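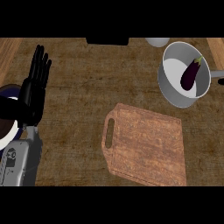
The Skorkero arm is a home-built robot arm and hand that started in a spare room and now lives in the Sachdeva shared workshop. Most of the questions below come from people who want to build one, or who have started and got stuck at the wrist. The cooking table is the simulated setup we use most, with an eggplant in a saucepan, a cutting board next to it and a good stretch of bare brown tabletop between the board and the hand. New control code is tried there before it goes anywhere near the real arm.

Do I need a workshop to build it?
No. A solid table and a door you can shut will do. The shared workshop helps with the drilling, and it has a bench vice that doesn't move. If you build at home, clamp the base plate to the table before you power anything up.

What does it cost?
Our last full build came to £3239 for one arm and one hand, with the power supply. The motors are most of that. Printed parts are cheap if you have your own printer and a lot less cheap if you send them out.

Which motor boards do you use?
Jimia boards, one per finger group and one for the thumb. Earlier builds used a single board for the whole hand and it got too hot. The old wiring diagram is still on the downloads page for anyone who has that version.

Why do you test in simulation first?
Broken fingers. A tendon takes an evening to replace, and a bad line of code can snap one in the first second. In the simulator you press reset.

What is Kerov?
Kerov is our name for the control program. It reads the target pose, works out the joint angles and sends them either to the simulator or to the real arm. The same settings file works for both, apart from the speed limits, which you must set by hand for the real one.

How close is the simulator to the real thing?
Good for reaching, poor for gripping. If a reach clears the pan handle on screen, it normally clears it on the bench. Friction is another matter. Smooth, heavy things like an eggplant slide out of the real fingers far more than the simulator says they should. Rubber fingertips help — we glue ours on and replace them when they go shiny.

How many test runs should I do before trying the real arm?
We do 100 runs of any new movement with the objects shifted a little each time. If the arm hits the pan or the board in any of them, we go back and fix it.

Can I use one arm?
Yes. Set the number of arms to 1 in the settings file. The program was written for 2 and will wait for the second one at start-up if you don't change this. It gives no error message, it just sits there.

The fingers don't open fully. What's wrong?
Usually the return cords. Check them at the wrist first, where they rub. If the cords look fine, run the calibration again with the hand held open and the fingers together, then save. Don't calibrate with the thumb folded under the fingers.

How heavy a load can it lift?
We keep to 145 grams at full reach. It will hold more with the elbow bent, but the wrist joint wears quickly and you'll be reprinting it.

Can it cook?
No. It can reach for things and move light ones. Please don't run it near a lit hob.

Where do I get the parts list?
On the downloads page, next to the print files. The list was last updated in July, when we changed the wrist bearing. If you bought the old bearing, keep it — it fits with the spacer from the extras folder.

Can I visit the workshop?
Yes, on open evenings, from 7 pm. Bring your arm if you want help with it, and bring your own power supply too.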